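El brazo y el escurridor

18 de noviembre de 2023

Llevo unas cuantas semanas oyendo la palabra "acompañar". El brazo va a acompañar al equipo. La automatización acompaña a las personas. Lo dijo la dirección de Dustwood en la reunión de septiembre, con una diapositiva azul detrás, y desde entonces lo repite todo el mundo en el pasillo con una media sonrisa.

Para quien no haya leído las entradas anteriores: trabajo en las cocinas centrales de Dustwood, en el turno de mañana, y cada día salen de aquí 1.199 menús para comedores y residencias. Somos 20 en mi turno. De esos 20, 7 estamos en lavado y menaje, que es donde han puesto el ojo. El proyecto se llama Irkska (no me pregunten, hubo una votación y yo no voté) y lo lleva Azra Georgiev desde el taller de Drumumell, a un rato en autobús de la cocina.

Fui a verlo porque me lo ofrecieron y porque prefiero opinar con las botas puestas. Azra me cayó bien, lo digo ya. Contesta a lo que le preguntas y, cuando no sabe algo, lo dice. Le pregunté cuánto tiempo iba a ahorrarnos aquello y me respondió que todavía no lo sabía, respuesta que en la diapositiva azul no aparecía por ningún lado.

La tarea que están ensayando es coger cuchillos por el mango y dejarlos en un escurridor. Parece una tontería y no lo es. Los cortes en menaje son nuestro pan de cada día, y si una máquina se queda con las hachuelas y los cuchillos grandes, yo no voy a salir a la calle a protestar.
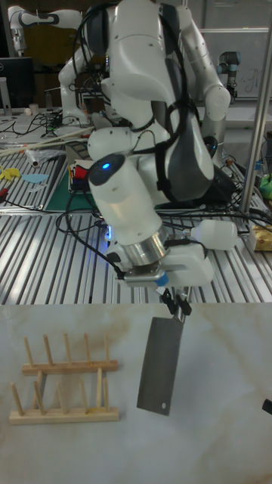
El brazo con la hachuela en la pinza, junto al escurridor de madera. Taller de Drumumell.

Ahora bien. Ese escurridor es de madera clara, con sus palitos, muy de casa. En mi cocina las cestas son de acero, están abolladas y nunca hay dos iguales. Los cuchillos tampoco llegan de uno en uno. Llegan en una cubeta con agua turbia, debajo de tres cucharones y de una tapa que alguien ha metido donde no iba. ¿Quién los saca de ahí? Se lo pregunté a Azra y me dijo que en la primera fase habría una persona preparando el material. O sea, que la mano que se corta sigue dentro de la cubeta.

Eso es lo que cambia, por lo que voy entendiendo. Se quita un gesto, el de colocar, que era casi el descanso, y se queda el de rebuscar, que era el malo. Además habrá que hacerlo al ritmo del brazo. Marti, mi compañera de fregadero, lo resumió mejor que yo: "vamos a ponerle la mesa a un robot".

También está el asunto de los puestos. Han prometido por escrito que no sobra nadie, y he leído el papel dos veces. Dice que no habrá despidos "vinculados al proyecto". De las bajas que no se cubren, ni una línea. Nos ofrecen además un curso para supervisar la máquina, con un plus de 400 euros al año. Echen la cuenta por mes. Me he apuntado igualmente, porque si alguien tiene que darle al botón de parada quiero saber dónde está.

He pedido tres cosas: que la prueba se haga con nuestras cubetas y en hora punta, que los cortes se apunten antes y después, y que alguien de lavado esté en las reuniones con Drumumell. A la primera me han dicho que sí. A las otras dos, que lo estudian.

Cuando sepa algo más lo cuento.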